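Humenance Open Day, thread from the Sulthorpe site. Doors are open until 4 p.m. this Wednesday. We will post from each station as the tours move through the building. (1/6)

Welcome and sign-in
Visitors should check in at the front desk and collect a badge before joining a tour. We have 278 people registered for the morning tours. Those without a booking may join the afternoon tours if space allows. (2/6)

Station A: Tabletop handling
Rizal Simanjuntak is leading the demonstrations at this station and taking questions between runs. The arm works at a marble countertop with everyday items. In the wrist camera view, a glossy black ball sits between the two gripper fingers, just under the lip of a pink tray with a black marker in it. Visitors may follow the same view on the monitor beside the station. Please remain behind the yellow line while the arm is powered. (3/6)
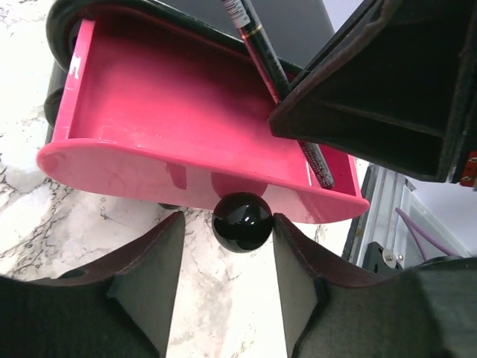 Station B: The Krishnan Room
Our staff will present the training records behind the tabletop work. The current set holds 883 runs, all reviewed by hand before use. Talks last 20 minutes and are open to all ages. Seating is first come, first served. (4/6)

Station C: Prener Workshop
Guests may handle spare gripper fingers and speak with the technicians who fit and replace them. Closed-toe shoes are required in the workshop. Children under 12 must be accompanied by an adult. (5/6)

Parking and access
The north lot is full. Please use the overflow lot behind the Prener Workshop and enter by the side door, where there is a ramp. Large bags may be left at the front desk. Questions about school group visits may be sent as a reply to this thread. (6/6)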